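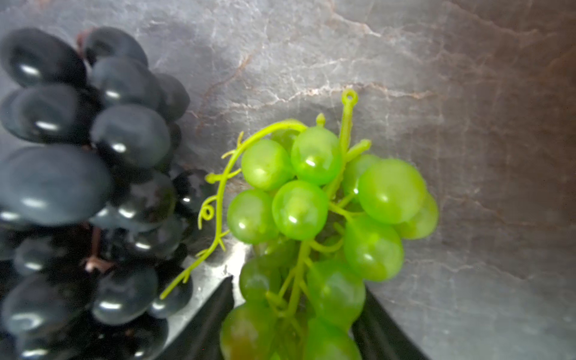 4.2 Beschaffung und Budgetplanung der Greifplätze

Abbildung 3: Handgelenkkamera beim Greifen der grünen Traube; links daneben die dunkle Traube, Untergrund grauer Marmor.

Die Planung eines Greifplatzes beginnt in vielen Arbeitsgruppen beim Arm und endet bei dem Geld, das danach noch übrig ist. Wir sind den umgekehrten Weg gegangen und haben zuerst die Objekte ausgewählt, dann die Finger, dann die Kamera und erst zum Schluss den Arm. Diese Reihenfolge hat uns selbst überrascht, so viel hat sie an der Einkaufsliste verändert – und wir würden sie jederzeit wieder wählen!

Trauben sind dafür ein wunderbares Testobjekt. Die Beeren liegen dicht beieinander, dazwischen bleiben Lücken, und jede glänzende Oberfläche wirft ein eigenes Glanzlicht in die Kamera. In Abbildung 3 ist gut zu erkennen, wie die beiden schwarzen Finger den unteren Teil der grünen Traube zwischen sich halten, während die dunkle Traube unmittelbar daneben liegt und stellenweise unscharf wird. Für die Kostenplanung folgt daraus ein Posten, der im ersten Entwurf ganz fehlte: eine Kameraoptik mit kürzerer Naheinstellgrenze. Im Angebot von Firnach war sie mit 486 Euro je Platz veranschlagt, Pelletier bot eine vergleichbare Optik nur im Paket mit Halterung und Kabelsatz an.

Bei den Fingern fiel die Entscheidung für parallele Backen mit matter Oberfläche. Agnes Hellström hatte in der Vorstudie auch weiche, luftbetriebene Finger geprüft, die sehr schöne Griffe liefern, aber Kompressor, Schläuche und eine eigene Wartungsposition nach sich ziehen. Ein Satz Wechselbacken von Ernov kostet 998 Euro und lässt sich ohne Spezialwerkzeug tauschen. Wir haben 2 Sätze pro Arm eingeplant, damit der Betrieb während einer Reinigung weiterlaufen kann.

Die Gesamtausgaben für Zubehör lagen am Ende bei mehr als 2878 Euro pro Platz. Der Betrag enthält Optik, Backen, Beleuchtung und Versand, nicht aber den Arm selbst und die Arbeitszeit für den Aufbau. Wer einen ähnlichen Platz plant, sollte die Beleuchtung früh ansetzen. Auf geädertem Stein mit hellen und rostbraunen Linien verändert schon ein leicht versetztes Licht den Kontrast zwischen Objekt und Untergrund, und eine zweite Leuchte nachträglich zu bestellen hat uns im Projekt Badotden fast den gesamten Mai gekostet.

Ein Wort zu den Objekten, die in Förderanträgen gern unter Kleinmaterial verschwinden. Frische Trauben verändern sich von Tag zu Tag, was für die Vergleichbarkeit der Griffe ungünstig ist und laufende Kosten verursacht. Nachbildungen sind in der Anschaffung teurer, halten dafür über eine ganze Messreihe. Salim Massawe hat deshalb eine eigene Haushaltszeile für Objekte vorgeschlagen, getrennt nach einmaligem Kauf und Ersatz. Der Vorschlag hat sich hervorragend bewährt und ist in die Vorlage übernommen worden, die Wubit Tesfamariam für die Folgeplätze pflegt.

Offen bleibt die Frage der Abschreibung. Arm und Steuerung laufen bei uns als Investition, Backen und Optik als Verbrauch, obwohl die Optik den Arm durchaus überleben kann. Die Angebote, auf denen die genannten Beträge beruhen, haben den Stand vom 30. Oktober 2024.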